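Small thread about microfiber cloths, because this January I finally made order in mine and three people asked me how I fold them.

First thing, color. I keep green for glass, pink for the bathroom, orange for the kitchen and yellow for dust. It is not a law, you can choose your own. But choose once and write it inside the cabinet door.

I learned this from Tiziana Galli, who cleaned holiday apartments in Narkville for many years. She could look at a pile and tell you which room was forgotten.

Second thing, washing. Warm water, little soap, and never fabric softener. Softener stays in the fibers and then the cloth only pushes the water from one side to the other. I made this mistake with a full set of Tenari cloths and I am still a little sad.

Also do not wash them with cotton towels. The cotton leaves its fluff and the microfiber keeps it forever.

Third thing, folding. Spread the cloths on a table first, all of them. Then take one by the hem, let it hang, and smooth it with the hand before the first fold. In half, then in half again. The label goes inside, or it scratches when you wipe.
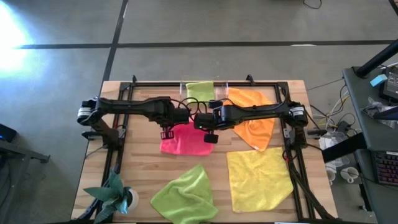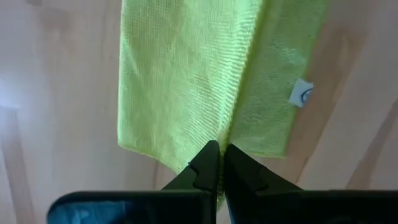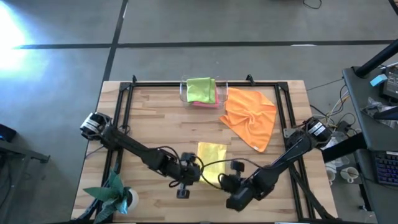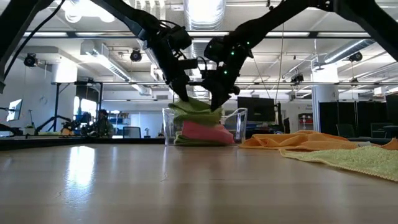

Cloths on the wooden table, hanging and in the clear bin. Second photo: the green one with its little white label.

About the bin. I like the clear plastic ones with low walls, so you see the colors from the side. Mine is a Litance, but any box without a lid is good. A lid keeps the damp in, and then comes the smell.

Do not press the pile down. If you must press, you have too many cloths for that box – take a second box or give some away.

Ilaria Colombo asked if it is better to roll them. I tried it for one winter. Rolls look nice in a drawer, but in a bin they open again when you pull one out from the middle. So I came back to flat folding.

She also asked how many cloths one home needs. I have 16 and this is enough for two people and a dog. My aunt has 80. We do not discuss it.

When a cloth becomes hard or does not catch dust anymore, I cut one corner and it goes to the bicycle box. The cut corner means it never returns to the kitchen.

Next time I will write about sponges – there I have stronger opinions.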